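Gallow Shift

The arm quit at step 142 again. Third time since lunch.

I had the Risex manual open on my knee, the bad translation, and Zundcombe on the phone asking was it the grease or the cable. I said cable. I didn't know. Reset, home, wait for the click. The break room on Gallow was the only floor they'd give us – carpet, coffee, a blue sofa, a cloth to pick up. Pick it up, put it down. 500 times without a fault and we got paid.
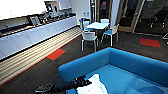

So I backed the wrist off two degrees. Tightened the collar. The torque wrench was in Pellegrini's van and Pellegrini's van was in November, as far as I could tell, because that's when they'd last sent an invoice. Did it by hand. Quarter turn. Then a bit more, which you're not suposed to.

Ran it again. 140, 141. I held my breath like an idiot.

142. 143.

"Well?" said the phone.

"Shut up a second."

It kept going. I made a coffee and didn't drink it. Around 200 the elbow started ticking, a small dry tick, like a clock in somebody elses house. Not in the manual. I wrote it on my hand and let it run.

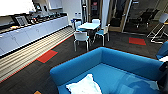 The break room at Gallow, February 2018

It stopped at 279. No fault code, no light.

I put the phone face down on the carpet and went to find the grease.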